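Review: Irnon Oat Cleansing Balm
Posted Apr 19, 2018 by Milagros Escobar

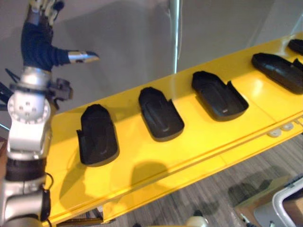 What it is

Irnon's cleansing balm comes in a squat white tub with a screw lid and a small plastic spatula that I lost within the week. It is a solid balm that melts into an oil when you rub it between your fingers, then turns milky when you add water. The tub holds 70 g. I bought mine in January from the chemist in Bremden, which has since stopped stocking it, so my second came by post from Ruddock.

My skin is dry on the cheeks and gets red easily. I wear foundation on work days and mascara most of the time.

How I use it

I scoop out a bit the size of a hazelnut and massage it over a dry face, leaving the eyes until last. Then I wet my hands, go over everything again and wipe it off with a warm flannel. The whole thing takes 2 minutes. The instructions say you can rinse with water only, but when I tried that there was a film left along my jaw and hairline.

Does it take make-up off?

Foundation and blusher, yes, with no trouble. Ordinary mascara comes off too, though I have to hold the flannel over my lashes for a bit. Waterproof mascara is another matter – I still had grey smudges the next morning, and went back to my old two-phase remover for that. It didn't sting my eyes, but it did make everything blurry until I'd rinsed properly.

Skin and smell

My cheeks don't feel tight afterwards, which they always did with the Eslow foaming wash I used before. I had a few small spots on my chin in the first fortnight and none after that. I can't say if the balm caused them. It smells faintly of porridge. My sister can't stand it.

Texture

In a cold bathroom it goes quite hard and you have to dig at it. Near a radiator it goes soft and slightly grainy when it sets again, but it works the same.

Would I buy it again?

I already have, and I'm halfway down the second tub. I'd like a pump version for travelling, and a lid that doesn't get greasy round the thread.

Rating: 4 out of 5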